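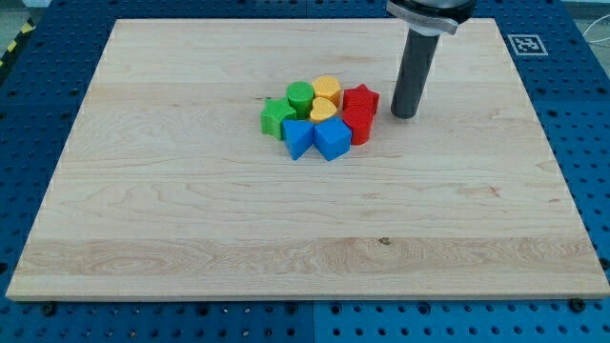

Print this article
E-mail this article

March 2026
By Nermin Kocabaş

Maple moves. A flat panel glued up from dry boards in February will be wider by August, and if it has been fastened along both edges it will either bow or crack. The amount is predictable, and most of the trouble people have with solid wood comes from leaving it out of the plan.

Wood holds water in two ways. Free water fills the hollow centers of the cells and leaves first, with no effect on size. Bound water sits inside the cell walls, and once that begins to leave, the wood shrinks. The changeover is called the fiber saturation point, and for most species it falls between 25 and 30 percent moisture content. Furniture in a heated house usually spends its life between 6 and 12 percent. The seasonal swing inside that band is what a builder has to allow for.

Movement is uneven by direction. Along the grain it is small enough to ignore in furniture. Across the grain it depends on how the board was cut from the log. A flatsawn board, with the growth rings running more or less parallel to the face, moves close to twice as much across its width as a quartersawn board of the same species. Hard maple is on the lively side of the common domestic hardwoods. Cherry and mahogany are quieter.

The arithmetic is short. Multiply the width of the panel by the expected change in moisture content, then by the coefficient for the species and cut. For a flatsawn hard maple panel 20 inches wide and a swing of four points, the result is a little over a quarter of an inch. That is enough to jam a drawer or open a miter.

The Kramer shop in Jiritz has kept a moisture log for its panel stock since it moved into its present building. The current log runs to 1152 readings, taken with a pin meter at the same height on the same racks. The driest readings fall in February, when the heat has been on for months. Boards stacked against the outside wall run wetter than boards in the middle of the room – a difference of one to two points, which is half the seasonal swing. The shop now moves its stock to the center racks three weeks before it is cut.

Storage does more than most finishes. A film finish such as varnish slows the exchange of moisture but does not stop it, and a finish on one face only is worse than none, as the bare face gains and loses water faster than the sealed one. The panel cups. Oil slows very little. Whatever goes on the top should go on the underside, in the same number of coats.

Fastening is the other half of the job. A tabletop can be held with slotted screws, figure-eight clips or wooden buttons riding in a groove. All three hold the top down and let it slide. The fixed point goes in the center for a freestanding table and at the front edge for a piece that stands against a wall, so that the movement appears at the back. Breadboard ends are glued for a few inches at the middle only, with the outer pins running in elongated holes.

Figured stock needs more care. Where the grain swirls around a knot, it rises and dips through the face, and the surface may not stay as flat as straight-grained wood beside it. Plane it with a sharp iron and a light cut, or scrape it. Leave the panel 24 hours with air on both faces and check it again with a straightedge before the final pass.

A pin meter reads only as deep as its pins. On thick stock, crosscut a piece well in from the end and take the reading on the fresh face – the last few inches of any board dry ahead of the rest and will give a low number.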